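How do you decide which cleaner goes where on a small shop shelf?

Asked in Small Shops and Stockrooms
2,407 views

raten_corner

Hi all, I help out at my uncle's store a few afternoons a week and since August the household cleaning shelves have been my job. I like it more than I thought I would! But I keep going back and forth on the layout and I'd love to hear from people who've done this longer.

Right now the glass cleaner is up top next to some pouches, and all the Harpic is together on the shelf underneath, the red bathroom cleaner on the left. The blue toilet one has its own row. My cousin thinks I should split them up, so toilet stuff goes at one end and bathroom stuff at the other, because people grab the wrong color and bring it back the next day. My uncle says leave the brand together, it looks fuller. They've been arguing about it over tea for a week and I'm the one who has to move the bottles.
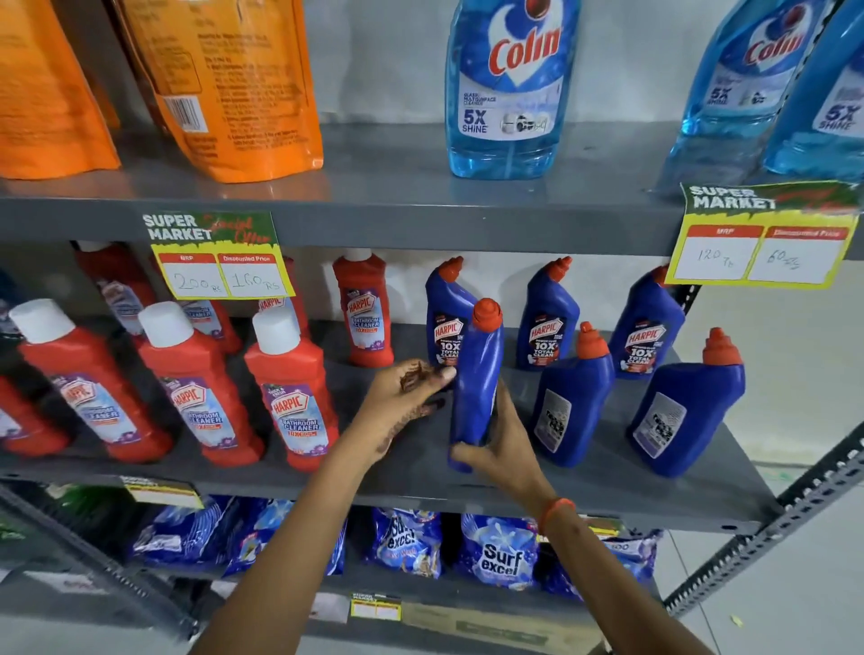

Pulling a blue Harpic out of its row, Colin on the shelf above.

The other thing is the price cards. We write them by hand, MRP on one side and discounted price on the other, like 120 Rs and 60 Rs, and they hang off the front edge of the shelf. Customers ask me which product a card belongs to all the time. If the card is on the top shelf they think it's for the bottles under it. Do you put the product name on the card too? There isn't much space left once the two prices are on there.

Also, is there any trick to keeping the rows straight? I line everything up before we open and by 5 it looks like a bus drove through.

Kamlesh Shakya

I ran the household section at Vetora for a good while, so I have opinions, sorry in advance.

Keep the brand together. Your uncle is right about that part. People come in with a name in their head and they look for the logo first, then they start reading labels. But your cousin has a point about mix-ups, so inside the brand block keep a hard line between red and blue. Don't let one red bottle wander into the blue row when you're restocking in a hurry. What I used to do was put something completely different in the gap, a stack of scrub pads or a couple of brushes, and that was enough of a break that most people stopped and looked.

If you carry the 500 ml and the bigger size, small ones go on the left and big ones on the right, and do it the same way for every product. Regular customers get used to it really fast.

For the cards, yes, write the name. Even just "toilet blue" or "glass" across the top in thick marker. And hang the card right under the middle of the product it belongs to, then push it flat. A crooked card swings over the next shelf down and that's when you get the arguments at the register.

On straight rows: pull everything forward twice a day, once at lunch and once before the evening crowd. Take a bottle by the lower half and turn the label to the front as you set it down. Start at the left and just keep going. With 13 rows it took me less time than making tea.

gautam_udano

just buy the plastic shelf dividers, done

Meena_R

I'm only a customer, but please please put the price for the thing under the thing! I once carried two bottles of glass cleaner all the way home thinking I'd paid the floor cleaner price.

I'd go with the split, personally. I never look at the brand, I look at the picture on the front and the color of the bottle. My husband is the opposite, he'd walk past 1,000 bottles to find the one his mother buys. So maybe there isn't one answer for both of us.

And keep the heavy ones low, my shoulder is bad and I can't be reaching up for a big bottle.

raten_corner

Thank you everybody! Going to try the scrub pads between the red and the blue tomorrow, and I've already rewritten two of the cards with the names on. Gautam, do the dividers come in a size that fits a metal shelf with a lip on the front? Ours has one and I don't want to order the wrong thing.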